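Wrist camera frames smeared on fast moves — exposure or mount?
Cell Setup and Maintenance > Cameras and Sensing

fenwick_arm
Posts: 71

Looking for advice on a tabletop cell. One arm, two-finger gripper, small color camera on the wrist bracket looking down past the fingertips. The gripper is a Pusiteck parallel unit with wedge fingers. The table is wood and clamped to the stand.

Slow moves are fine. Once the wrist swings back from the table at full speed, the frames go to mush. The fingers stay fairly crisp and everything behind them smears. I changed the camera cable on Wednesday and re-torqued the two bracket screws, no change. Exposure is on auto.

Frame 928 from the last run, taken mid-swing:

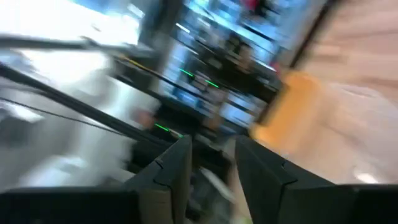 Frame 928, wrist tilted over the table edge, auto exposure on.

Would you go after the mount first or the camera settings?

gearlash
Posts: 2

Settings. If the bracket was loose the fingers would be moving relative to the camera and you'd see them smear too. I can make out the seam and the little notch on each finger, so camera and gripper are traveling together. The room is what's moving.

Turn off auto exposure. With that blown-out white area in the upper left, your metering is getting pulled all over the place depending on where the wrist points.

tolliver_k

I'd still check the mount. A bracket can be tight at the screws and flex in the arm of it. We had a Karnari plate that did this and it took me far too long to find, because it only bent at the end of a hard decel. Push on the camera housing with a finger while you watch the live picture. If the gripper fingers shift against the edge of the image, there's your problem.

gearlash

Flex would give you a wobble. The smear in that frame runs diagonally through the whole background, and the green lights are drawn out into streaks. Looks like plain wrist rotation during a long exposure to me.

tolliver_k

Could be both. It's a one-minute test.

mossback6

Agree on locking the exposure, but lock the gain too or the camera will just trade one for the other. Then add light over the table so you can afford the short shutter. Diffuse it if you can. You already have glare on the wood near the right finger, and a bare lamp will make it worse. A matte mat over the working area helps a lot.

Separate thing: look at your cables. There's one with a yellow section hanging across the background and a thin black one on the left. If either belongs to the arm, tie it back with enough slack for the last joint to turn all the way. I have replaced 6 camera leads on our Igwe arm and every one failed at the same bend.

fenwick_arm

Did the push test. Fingers don't shift at all, even leaning on it pretty hard. So the bracket is OK.

Locked exposure and gain. Picture is too dark now at the table, so I need the extra lamp before I can say if the blur is really gone. The fast swing does look better in what I can see.

Will go over the cable routing as well.

sprocketeer

Do you need those frames at all? On our cell the Fudeck controller drops anything captured above a set wrist speed, and the vision job only runs when the arm has settled. Saved us buying lights.

fenwick_arm

I do need them. We track the part on the approach, so stopping to look costs too much cycle time.

gearlash

Then don't gate them. Dropping frames works for pick and place from a fixed pose. It won't help here.

sprocketeer

Fair enough. I'd at least drop them on the way back out, when nothing is being tracked. Frame 928 sounds like one of those.

fenwick_arm

It is, yes. I can do that on the retract only — good idea. Lamp is on order. I'll post the same move again with locked settings when it's up.

mossback6

Write down the shutter and gain values and tape them inside the cabinet door. Ours went back to auto after a firmware update in March and we chased it for two shifts.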